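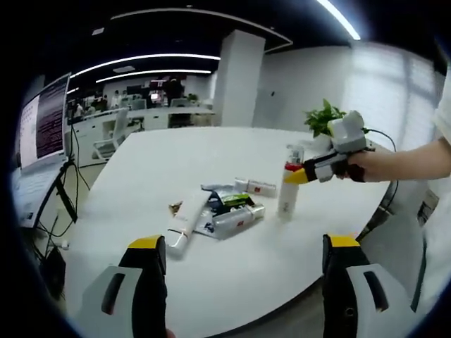 Toiletries and packaging on a round white table, among them a spray bottle, a long tube with a flip cap and a smaller tube.

Toiletry packaging

Toiletry packaging is the general name for the containers and wrappings in which personal care products are sold, stored and used. It covers bottles, tubes, jars, pump dispensers, sprays, sachets and the outer bags or films that hold several products together. The term is usually limited to goods used for washing, grooming and skin care. Medicines are packed under separate rules, even when the containers look much the same.

Terminology

In the trade, the part that touches the product is called the primary package. A tube of hand cream is a primary package, as is the bottle that holds a shampoo. A carton, sleeve or bag around it is the secondary package. Shipping boxes and pallet wrap make up the third level and are rarely seen by shoppers.

The word closure is used for anything that seals the opening, including screw caps, flip caps, disc tops, pumps and spray heads. The neck, or finish, is the threaded or ridged section that the closure fits onto.

Types of container

Bottles

Bottles are used for thin to medium liquids such as lotion, mouthwash, toner and shampoo. Most are cylinders or flattened ovals. A cylinder is easy to fill and label but rolls when laid on its side, and tall narrow ones tip over easily when nearly empty. Oval bottles take up less depth on a shelf and give a wider front panel for the label.

Tubes

Tubes hold creams, gels and pastes. Plastic tubes spring back after squeezing and draw some air in, while metal tubes stay flat where they have been pressed. The end opposite the cap is sealed flat after filling, and the batch code is often stamped there. Large tubes are commonly made with a wide flip cap so that they can be stored standing on the cap, which keeps the product near the opening. Small tubes more often have a narrow screw cap and are kept lying down.

Sprays

A spray bottle has a finger pump connected to a dip tube that reaches close to the bottom of the container. Pressing the pump pushes liquid through a small hole and breaks it into droplets. The first few strokes after filling give little or nothing while the air is cleared from the pump chamber. Sprays are used for hair products, facial mists, body mists and sunscreen. They work best upright. When the bottle is tilted far enough for the end of the dip tube to leave the liquid, the pump takes in air.

Sachets and wrappers

Sachets are flat packets sealed on all sides, normally holding enough for a single use. They are made from layered film, often with a thin metal layer that keeps out light and moisture. They are common as samples and in hotel rooms. Once torn open they cannot be closed again.

Bags and films

Soft plastic packaging is used for refills, wipes, cotton pads and multipacks. It weighs very little and can be printed over its whole surface. After opening it loses its shape and tends to crumple, so it takes up more room on a counter or in a drawer than its contents would suggest.

Color and labeling

White is a common base color for toiletries. It hides the color of the product and gives good contrast for print. A small logo or a single colored band may be the only decoration on the front, with the ingredients and directions set in small type on the back. Product lines are often told apart by the color of a band, cap or label strip while the container stays the same.

The Durard range of skin care is an example of this practice. All of its bottles share one white body, and the type of product is shown by a ring of color at the neck. Murakami, a maker of hair products, uses one tube in two sizes and changes only the cap.

Labels may be printed directly on the container, applied as paper or film, or shrunk around it as a sleeve. Direct printing lasts longest in a damp room. Paper labels lift at the corners with repeated wetting and are now seldom used on products meant for the shower.

Sizes

Container sizes vary widely by product and country. Travel sizes are kept small to meet the limits on liquids in cabin baggage. The Grondale travel line, sold in fitted kits, uses a 44 ml bottle and a 22 ml tube. Empty travel bottles are also sold for filling at home, usually with a strip of blank labels.

Storage in the home

Toiletries are most often kept in a bathroom cabinet, on a shelf or in a bag with a zipper. Heat and direct sunlight shorten the life of many creams, and a window sill is a poor place for them. Items with different shapes do not stack well. Open trays and divided boxes are the usual answer, with upright bottles at the back and tubes in front.

A plain way of sorting a mixed collection is to empty it onto a table and separate the containers from the loose wrapping. Containers are then grouped by closure or by use. Wrapping is checked for small items before it is thrown out – sachets and sample tubes are easily lost in a crumpled bag. Sprays and pumps are set upright, and anything with a loose cap is tightened before it is put away.

Stallitex, a maker of household storage goods, sells a divided tray for this purpose with 3 rows, the tallest of them at the back.

Shelf life

Many packages carry a small symbol of an open jar with a number and the letter M. The number gives the months the product is expected to keep after opening. Unopened products may carry a separate date. Changes in smell, color or thickness are common signs that a product is past use, and separation into layers is another, except in products that are meant to be shaken.

Disposal and recycling

Rigid bottles are accepted by many recycling programs once empty and rinsed. Pumps and spray heads often contain a metal spring and more than one kind of plastic, and local rules differ on whether they must be removed. Tubes are harder to empty and are accepted in fewer places. Layered films and sachets generally go in household trash – the layers cannot easily be separated.

Refill pouches reduce the amount of rigid plastic used, although the pouch itself may not be recyclable. Some stores also fill customers' own bottles from bulk containers.

See also

Cosmetic container
Dispensing closure
Flexible packaging
Travel kit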